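Nirkau Automation Lab -- Course Handout, Unit 2
Setup and upkeep of the two-arm tabletop cell

Revised October 21, 2024. Replaces the May version. Section numbers follow the lab manual.

2.1 Before power-on
Check that the table is locked to the floor marks and that both arm bases are tight. Clear the surface and wipe it. Read the last entry in the cell log; if a fault is open, stop and report it.

2.2 Homing
Home the right arm first, then the left. The arms share space over the middle of the table, and the controller does not check for contact between them during homing. Keep one hand near the stop button. If an arm halts with code 153, move it back by hand with the brakes released and start again.

2.3 Cable slack
Each end tool has its own cable, routed outside the arm. Leave enough loop for full wrist travel, but keep the loop away from jars, bottles and anything else that can be pulled over. Turn the wrist slowly to both limits and watch the cable through the whole move. Replace a cable with a flat spot or split cover -- do not tape it. 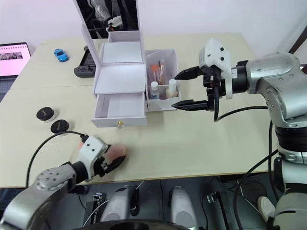
Figure 2. Cell with the organizer task laid out. Parallel gripper on the right arm, jointed hand on the left. Note the cable loops at both tools.

2.4 Placing the organizer
Set the organizer in the center of the table with the mirror upright. Fill the side box with the items on the task sheet. Open and close the drawer by hand; it must run freely before either arm is allowed to pull it.

2.5 Gripper check
Open the gripper fully and inspect the fingers for wear. Close it on the test block and record the reading. Fingers are replaced in pairs, part no. 1374, from the Nondov cabinet.

2.6 Log
Enter the homing result, gripper reading and any part changed. Service is due every 21 days.

Reading for next unit: Evwood manual, chapter on wrist joints.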